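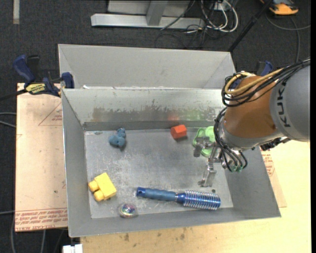 Flaking metal toy bin, worth repainting or just bin it?

Posted by Zdislava Baláž, March 12, 2021

We've got an open sheet-metal bin, grey, sloping sides, that has ended up as the catch-all for whatever the kids leave on the floor. Building blocks, a small figure, a clear ball with coloured bits inside, my hairbrush more often than I'd like. The floor of it is scuffed and scratched and the lower half of the back wall has gone brownish and is flaking. The bloke at Korkport told me a $50 tin of Hamance enamel would go straight over the top, no prep. I don't believe him. Has anybody done this and had it last? I also don't want it marking the timber table it sits on.

Ritva Harju

Straight over flakes? No. The new coat holds on to the old coat, and the old coat is already letting go. Scrape it, sand back to sound metal, wipe it down, prime, then colour. I did a tray this way in December and it still looks decent, though a tray doesn't get blocks thrown at it, so take that for what it's worth.

Before you sand anything, find out how old the bin is. If it could be old paint, get a lead test done and keep the kids' things out until you know. Those swab kits from the hardware shop are a rough guide at best and I wouldn't hang much on a negative.

For the table, stick-on felt pads. Mine were 5 dollars.

Tóth

just chuck a towel in the bottom, kids wont care what colour it is

Itomis

I doubt any paint will survive on the floor of it. Scratches there come back whatever the tin promises. I'd do the back wall properly and leave the base bare, or buy a plastic tub for $19 and use the metal one in the shed. And the hairbrush wants a drawer, bristles pick up every flake going.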